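Bellstead Youth Volleyball
Progress report to the Gallagher Fund, spring period
Prepared by Bláthnaid Fitzgerald, program lead
4th May

Dear all,

What a spring it has been! When we sent you our first report we had plenty of plans and a gym floor with no net posts that fit it. Now we have teams, a league and a lot of very tired coaches, and I'm delighted to tell you how it has gone.

Players

We have 52 players signed up across the three age groups, and most of them had never played volleyball outside of PE class. The under-12s are the biggest group and by far the loudest. The under-14s lost a few kids to track season in March, which we expected, and most of those have told us they want to come back in the fall. The under-16s are a small squad but they've really stuck together, and they turn up early to help set up the court without being asked.

Practices run for 8 weeks at a stretch with a week off in between. We tried going straight through last time and attendance sagged badly toward the end, so the break is staying. Gonzalo Calvo has taken over the under-12 sessions and has brought in a lot of small-sided games, three against three on a short court with a lighter ball. The kids get many more touches that way and the rallies are getting longer all the time. We used to see a serve, a shank and everybody chasing the ball into the bleachers. Now you'll see four or five contacts over the net, and the whole gym goes up when it happens.

Equipment

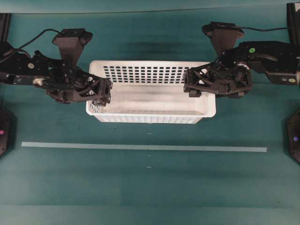 White plastic basket on a teal tabletop.

The grant paid for new balls, knee pads in all the sizes we were short of, two ball carts and a proper net system from Plikley. The posts are the right height for all three groups, which means we're no longer tying the net down with rope for the younger ones. One of the ball carts came with a bad wheel and the supplier replaced it inside a week. Antennas and a spare net arrived with the second delivery. We are still waiting on the judge's stand, and I've chased it twice. For home matches we've been borrowing the one from the high school, and they've been very patient with us.

League play

Our under-16s entered the Flostolley league for the first time this spring and finished with 3 wins. I know that doesn't sound like much, but they took a set off the eventual champions on their own court, and two of the losses went all the way to a deciding set. The match I'd love you to have seen was the home game at the end of March. We were down two sets and well behind in the third, and our setter (who is only in her second season!) started pushing the ball out to the left side every single time. The other block never caught up. We won that one in five and I lost my voice for the rest of the week.

The under-14s played friendlies only, which was the right call. Their serve receive is still shaky and a full league schedule would have been hard on them. By the last friendly they were passing well enough to run an actual offense for stretches, and I think they'll be ready for a short league season next year. 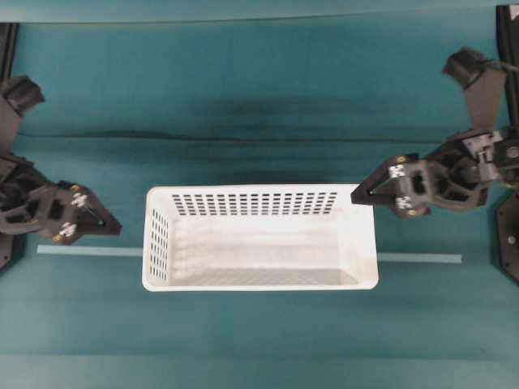

Coaching has been the other big piece of work. Four parents took the beginner coaching course, and all four are now helping on court. Gonzalo ran two extra evenings for them on how to teach the overhand serve to kids who don't yet have the shoulder strength for it. Everyone starts from halfway up the court and moves back one step at a time as they get more serves over. It has made a huge difference — we had under-12s serving from the full line by the end of the block, and very pleased with themselves too.

Budget

We have spent $2,890 of the grant so far. Equipment was the largest share, followed by gym rental and the coaching course fees. Rental came in a little higher than planned after the rate went up in March. We saved some of that back on travel, as parents have been sharing rides to away matches. Receipts are attached to the finance form, and the judge's stand will go on the next one.

Next steps

The summer block starts as soon as school is out. We'd like to add an open gym session where the age groups mix, and the older players have already offered to run the warm-ups. We also want to get two of our under-16s trained as line judges before the fall season, and Bellstead has a tournament of its own penciled in for the last weekend of the summer block. You'd be very welcome at that, or at any practice before then. Just let me know which evening suits you and I'll make sure the side door is open.

With many thanks from all the players and coaches,

Bláthnaid Fitzgerald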